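Chapter 5
Picking Things Up

The first time I took a class to a robotics open day, I told everybody to bring a notebook and three good questions. I should have told them to wear comfortable shoes. We stood on that concrete floor for most of a morning, and by the end of it my students had thrown out their good questions and were arguing about dice.

That's where I want this chapter to start, with dice. Big soft foam ones, the kind you'd toss to a toddler, along with a plastic bin to keep them in and a table with two arms reaching over it. I had walked in expecting something shinier (I think we all had!), and for the first few minutes I could feel the group's attention sliding off toward the coffee. Then Kathleen Mulcahy, who was hosting us, asked my students to close their eyes, pick up a pen from the floor, and say out loud every single thing their hand did on the way. They got as far as "I reach down" and stopped. What comes after that? You open your fingers, sure, but how far? When do you decide to close them? How do you know you've got the pen and haven't just pinched a fold of your own sleeve?

She let them flounder for a good long while before she took us over to the table.

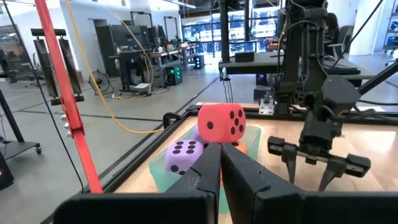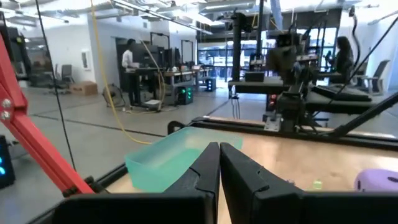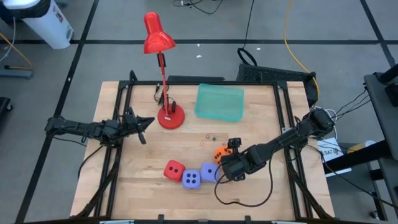
Jade Beaudoin
Instructor in automation and lead author, Chapters 5 through 8

I've been back with other groups, and I still find it's the bin that gets people talking. Putting a die into an open tray sounds like the easy part. But the walls have a height, and the arm has to clear them, and if there's already a pile inside then the new die may land on top of an old one and roll wherever it likes. One of my students, Normand Ouellet, spent his whole visit on this. He wanted to know whether you'd plan for the pile or just let go and look again afterward. It's a great question, and we'll come back to it in the section on releasing objects.

Size is the other thing. A foam die gives a little when you squeeze it, so you can be sloppy by a small amount and still come away with it between your fingers. Now think about a die only a few millimeters across. Your approach has to be better, your fingertips have to meet properly, and the tabletop itself starts getting in your way. Same shape, same word for it in English, and a completely different job for the hand. Keep that in mind when you get to the exercises, where I'll ask you to write a grasp for one object and then shrink the object on you.

Then there's where you look from. Go back to the three pictures for a minute. The first two were taken from down by a gripper, and the last one from higher up, over the table. From higher up you get the layout, meaning what is near what and which arm could sensibly go for it. Down by the fingers you lose most of that, but you get a close view of whatever is right at the tips. I used to teach these as two separate topics. I don't anymore — my students kept mixing them together in their answers, and after a while I decided they had the right idea.

So what will you need for this chapter? You should be comfortable with the coordinate frames from Chapter 4, at least well enough to say where one thing is in relation to another. You don't need any programming yet. You do need a table, a shallow container and a handful of small objects you don't mind dropping, and a partner who'll follow your instructions exactly as you say them, even the silly ones. Especially the silly ones!

5.1 Before the fingers close

Start with your own hand flat on the table and one object in front of it. Without touching the object, open your thumb and first finger until you think the gap is right for it, then hold that gap and measure it. Measure the object too. Almost everybody opens wider than they have to, and the extra room is what we'll be talking about first.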